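屏風式パーティション

屏風式パーティション（びょうぶしきパーティション）は、複数のパネルを縦方向の蝶番などで連結し、折り曲げて自立させる可搬式の間仕切りである。折りたたみスクリーン、フォールディングスクリーンとも呼ばれる。床や天井への固定を必要とせず、住宅、事務所、診療所、作業室などで視線の遮蔽や区画の形成に用いられる。

構造
一般に、縦框と横框からなる枠に面材を取り付けたものを1枚（1連）とし、3連から6連を連結して使用する。日本の屏風では1枚を「扇」と数え、全体を「曲」で表す。連結部には片開き蝶番または両開き蝶番が用いられ、後者は前後いずれの方向にも折ることができる。枠には木材、竹、アルミニウムなどが使われる。

面材
面材は布、和紙、樹脂板、籐、紙紐の編地など多岐にわたる。編地や有孔板のように小さな開口を規則的に並べた面材は、視線を弱めながら光と空気を通す。開口率が高いほど通気性は増すが、背後に強い光源がある場合は反対側の物の輪郭が透けやすい。編地の面材は埃がたまりやすく、清掃には柔らかい刷毛または吸引ノズルを用いる。

配置
直線状に広げると転倒しやすいため、隣り合うパネルに角度をつけて設置する。主な配置は次のとおりである。
ジグザグ型：各連を交互に折る。自立性が高いが、奥行きを要する。
コの字型：中央の連をほぼ直線に並べ、両端の連を手前に折る。机や作業台の背面と側面を囲む場合に適する。
L字型：室内の隅を区切る場合に用いる。

机の周囲に置く場合、パネルの下端を床に置く方式と、天板に載せる方式がある。床置き式では天板より上に出る部分が実質的な遮蔽高さとなる。

寸法
Skilton社の床置き型では全高2000 mm、5連を展開した全幅3240 mmの製品がある。Ekance社の低型は全高121 cmで、着座時の目隠しを目的とする。Wyn Priceは、コの字型に配置する際の両端の折り角について、直線状態から60度を目安としている。

関連項目
屏風、衝立、ローパーテーション、簾

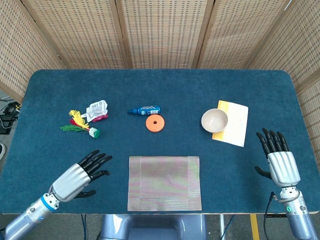

青緑色の天板面をもつ机の三方を囲む5連のスクリーン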